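How to talk about money before you move in together

Most advice on this subject tells you to sit down with a glass of wine and "share your money story". I have never met a couple who did this and came away knowing who pays the water bill. What follows is duller and takes an evening. It assumes you both have some income, you aren't married, and one of you has already started measuring the other's kitchen.

Before you start

Each of you needs the last three months of bank statements and a list of anything you owe. Car finance counts. So does the sofa on instalments and the money you borrowed from your sister. If your partner says they don't need to look because they know roughly what they spend, ask them to look anyway. I was certain I spent very little on lunches and I was wrong by a distance I won't print.

Pick a time when neither of you is hungry or has to be up at five. Turn the telly off.

Step 1. Swap the numbers

Write down three things each: what comes in every month, what has to go out, and what you owe in total. Then swap papers. Read the whole page before you say anything.

This is where most people get stuck. Lilian Koech and her boyfriend had been together for 2 years when she found out he owed 2,151 on a card he had stopped opening the letters for. The debt was manageable. She minded the letters a good deal more, and I think she was right to.

If your partner won't swap, don't sign anything. I know there are people who will tell you that love means being patient. Be as patient as you like from your own address.

Step 2. Decide how to split the shared bills

There are two common ways.

Half each. Simple, and fine if you earn much the same. If one of you earns far more, the other will be skint by the middle of the month and too embarrassed to mention it.

By income. Add both wages together, work out what share each of you brings in, and pay that share of the bills. It feels fairer to most people. It also means doing the sum again whenever somebody's pay changes, which couples promise to do and then don't. Put it in the calendar for November, or whichever month the pay rises come through.

Some couples swear by a third way where one pays the rent and the other "gets everything else". I don't trust it. Everything else is a moving target, and if you split up, the one who bought the food has nothing to show for it.

Step 3. Open one joint account, and only one

Use it for rent, council tax, energy, water, broadband and the big food shop. Keep your own accounts for the rest. Set up a standing order for the day after payday and put in 100 each on top of the bills for the things that break.

Be aware that in a joint account either of you can usually take out the lot. A joint account can also tie your credit records together, so check what your bank says about that first. If Step 1 turned up something nasty, wait.

The budgeting apps for couples are mostly a nuisance in my view. We tried one called Nollari, which sent both of us a message every time either of us bought a coffee. It caused more rows than the coffee was worth. A sheet of paper on the fridge has done the job since.

Step 4. Write down whose things are whose

Nobody likes this part. Go through the furniture, the pets and the deposit. For each one, write who paid and who keeps it if you part. The deposit matters most. If only one of you put it up, say so in writing, sign it, both keep a copy.

Kiprono Lyimo told me this was planning for failure. Perhaps it is. He also has car insurance.

If one of you is moving into a home the other owns, get proper legal advice before any money goes towards the mortgage or a new roof. A page on the internet won't do for that, mine included.

Step 5. Agree a figure you'll mention

Choose an amount above which you talk to each other before spending. Below it, no questions and no sighing. The sighing rule is the harder one to keep.

Step 6. Do it again

Go back over the lot after three months. By then you'll know what the heating costs and which of you buys the expensive cheese. Change whatever isn't working. If the same argument comes up a second time, the split probably needs changing – a better attitude won't fix it.
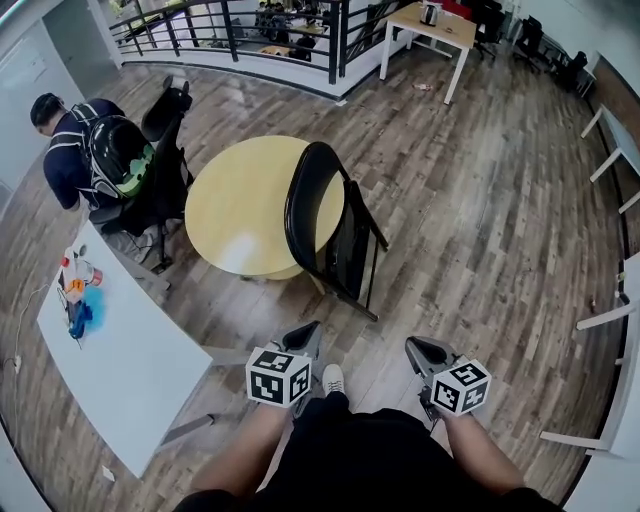
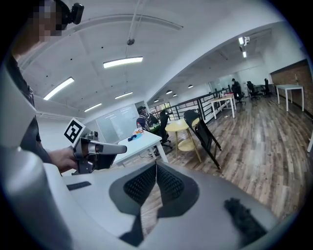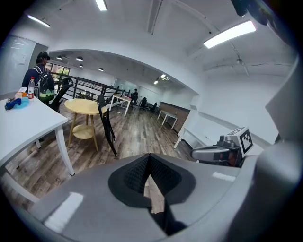 Lowri Gethin wrote: I'd quarrel with Step 3. We've been together a long while and never had a joint account. He sends me his share on payday, I pay the bills, and the one time he was late I told his mother. Step 4 I do agree with. When I left my last place I spent weeks arguing over a washing machine, and in the end I let him have it because I couldn't get it down the stairs.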